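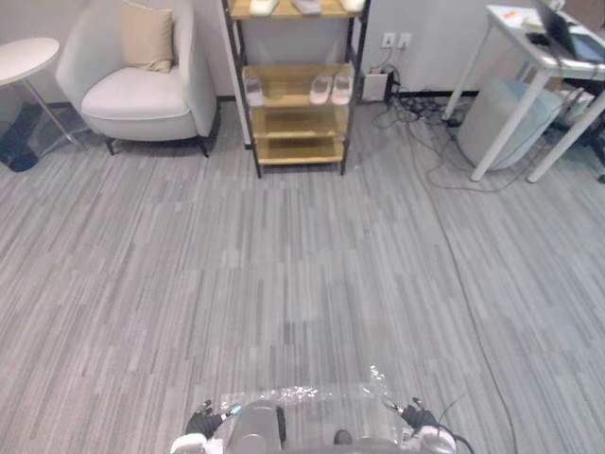

Wasten Institute, Department of Service Automation

# Chapter 7: Evaluating a Commercial Tidying Kit

A tidying kit is a package of hardware, software and support sold to operators who want a mobile robot to return household objects to storage. This chapter examines one such product, the Clidus kit from Lastia, as a buyer would examine it before signing a service contract. The task used throughout is footwear storage: slippers are to be placed on an open rack with a metal frame and wooden shelves, in a carpeted room with an armchair and a desk.

Slippers are a useful test item. They are light, they deform under the fingers, and they vary in color and finish. A translucent slipper is harder to segment than a white one – and a white one against a white wall is not easy either. Open shelving adds a second difficulty, as the gripper must enter between two boards without striking the upper one.

## 7.1 What the Kit Includes

The base package covers two grippers, the control software and 50 hours of remote support. Floor mapping is billed separately. Shaimaa Badawi, who led the department's review, recorded 600 placement attempts over one term. Of these, 523 ended with the item fully on the shelf. Attempts stopped by the operator were counted as failures.

## 7.2 Site Conditions

The supplier's checklist asks for a clear path to the storage unit. It says little about cables. Thin black cable on patterned carpet should be treated as a separate hazard class, and students should note its position on the site plan before any run. Clear plastic sheeting should be entered on the same plan.

Section 7.3 defines the scoring rules. Section 7.4, by Alaric Ridgeway, compares the contract terms with those of the Abdel Rahman service plan.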